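Subject: Re: [recip-talk] Valve lift on the old Purves two-stage
From: Akua Addo
To: recip-talk list
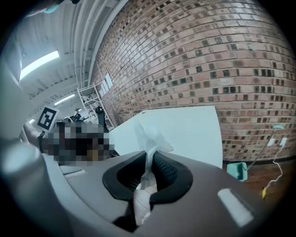 White crumpled sheet in the black-rimmed opening, gray gripper.

Hi Herman, hi all,

So glad somebody finally brought up the Purves! I have been living with two of these machines for years and I could talk about suction valves all day (my family will confirm), so forgive the length. I'll answer in pieces.

Herman Oei wrote:
> We have a Purves two-stage on plant air and the second stage discharge
> runs hotter every month. Interstage pressure is creeping up too. I
> replaced the discharge valves in January with the same lift as the old
> ones and it made no difference I could measure. Before I pull the head
> again, would you go to a lower lift, or am I looking in the wrong
> place? The shop that rebuilt them says the springs are fine.
> Also, has anyone tried the Dravum plate kits on this frame?

First, the interstage pressure. If it is creeping up, I would leave the lift alone for now and look hard at the second stage suction side. A leaking second stage suction valve pushes hot gas back into the intercooler line, the interstage pressure climbs, and the same gas gets compressed over and over. You can put the prettiest discharge valves in the world on top of that and the temperature won't budge.

The quick check is to take a temperature on each suction valve cover with the machine loaded and steady. Ours has 4 covers on that cylinder and three of them sat right together. The fourth was hotter than its neighbors by a margin you could feel through a glove -- beautiful, clear as day, no need to open anything else. Write the numbers down with the load and the cooling water temperature next to them, or they won't mean much next month.

Second, the intercooler itself. Yusri Nair posted a while back about a bundle that was scaled up on the water side, and his symptoms sounded a lot like half of yours. Hot gas into the second stage will give you hot gas out. If your approach temperature has drifted, clean the bundle before you spend a dime on valves. Yusri, if you still have those before-and-after readings, please post them again! I saved the thread and then lost the laptop.

Now the lift question, which is the fun part. Lower lift gives you longer plate life and less slamming, and you pay for it in flow area, so the losses go up. On a machine already running hot I would be careful about going down. What did help us was matching the springs to the lift. The springs in our old set were "fine" too, in the sense that none were broken, but they were a mix from two different rebuilds, and the plates were closing late and crooked. You could see it in the wear marks, all on one side of the seat. Ask your shop to lay the springs out and measure free height on every one. Good shops enjoy being asked.

As for the Dravum kits, yes! We have them in one machine and I'm a fan. The nonmetallic plates are forgiving of a little dirt and the cylinder got noticeably quieter. Two cautions. Check the seat width before you order, as our early Purves heads have a narrower gasket step than the drawing shows, and Puspita Ong had to have hers turned down to fit. And go easy on the cover bolts -- bring them up evenly, then recheck after the first heat cycle. I skipped the recheck once and had a gasket weeping by lunch.

One more thing on rings, while I'm at it. If the suction covers all read the same and the bundle is clean, blow-by past the second stage rings is my next suspect on a double-acting cylinder. Syahrul Govindasamy has a nice way of plotting the rod load that shows it up, and he is far better at explaining it than I am.

What load are you running at, by the way? Our hotter machine sits at 93 percent most of the day and only gets to 100 when the paint line starts up, and it behaves very differently at the two. If you can catch your readings at both, I'd love to see them.

Good luck, and please report back even if it's something dull like a bad gauge. I've had that one too.

Akua

--
recip-talk: reciprocating compressor users and rebuilders
Please trim your quotes when replying. Attachments over the size limit are held for the moderator.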